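May 8, 2024

Late again. Writing this on the stairs with my shoes still on. Nursery closed at six, out by quarter to seven, missed the 73 by about a bus length, got the 70 instead which goes all round Daltport before it remembers to go anywhere near me.

Toy sort finally started. Two terms of saying we'd do it. Raphaël Deschamps came down from the office at lunch with his list — 147 things to be checked, wiped, kept or binned before July — and then went back up to the office. So me, then. Fine. I like it, if I'm left alone with it.

Play kitchen first as it's the worst. Felt pens in the oven. A sock. Half the Dudel tea set gone, no saucers at all, teapot lid in the sand tray where it has been since Easter I think. Threw out the cracked jug. Kept the little saucepan though the handle wobbles, Amira would never forgive me.

Rule for today was one sort of thing per bin and no "misc". Misc is how we got here. Animals in the blue, bricks in the big Prumon tub, pretend food in the pink. Did not get as far as pretend food. Got as far as deciding about it.

Budget: 530 for the whole room, and that has to do the rug as well. Raphaël wants the Texier shelving. I want a rug that doesnt curl up at the corner and trip people. We'll see. He said "let's park that" which means shelving.

Mum rang in the middle of all this about the boiler. Said I'd ring back. Haven't. Must.

Rest of the afternoon in order, before I forget and have to do it twice:

Bricks — done, bar the ones under the radiator.

Dressing up — bagged for washing, bag is by the back door, DO NOT let it go out with the rubbish.

Pretend food — pink bin still empty, lemon slices and the yellowy-green knife and fork out on the chopping board. All to go in tomorow.
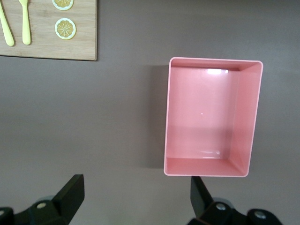
Puzzles — not touched. Dreading. Every one of them a piece short, and always the face.

Books — Jo's taken those, bless her. Told her tape for the torn ones, no staples.

Hands smell of disinfectant, even after soap. Beans on toast. Ring Mum. Find other glove. Ask about getting the room from half eight tomorrow, before they all come in and undo the bricks.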